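Orkbridge opens orders for Rimov soft-goods gripper kit

Nov 8, 2025

Orkbridge has opened orders for Rimov, a two-finger gripper kit for small tabletop robot arms, with shipments to start in February. The kit includes the gripper, a wrist camera mount and a set of grasping routines for fabric and other soft items. Buyers supply their own arm.

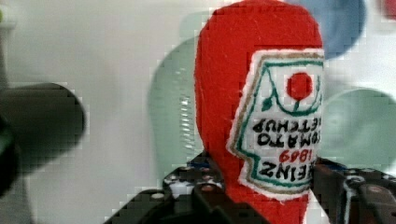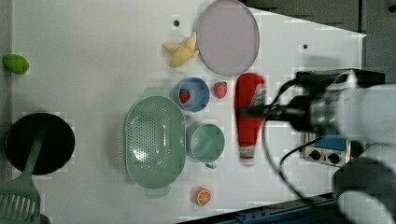
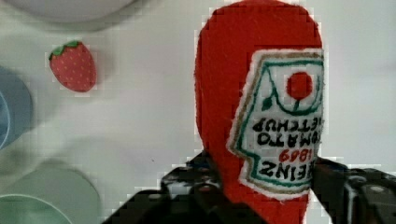
Picking work with a red ketchup bottle among kitchen items and toy food.

Does the kit need a separate controller?

Grasping routines run on the computer that already controls the arm, over a single cable. A separate controller is needed only when two grippers share one arm controller, and Orkbridge sells that unit on its own.

The base kit carries a 3-year warranty on the finger drive and a 1-year warranty on the pads. Orkbridge rates the pads for 1000 hours of use, after which they are replaced as a pair with 4 screws. Grip force is set in software in 20 steps.

Jad Smadi, product lead at Orkbridge, said the force steps were the most requested change from the earlier Fawzy model. "Fawzy had low, medium and high, and low was too strong for stuffed items," he said. Fawzy pads do not fit the new fingers.

Distribution is through Curnstead, which will also handle repairs. Pricing for schools has not been set. Owners of the Fawzy model can keep their existing wrist mount and order the gripper alone.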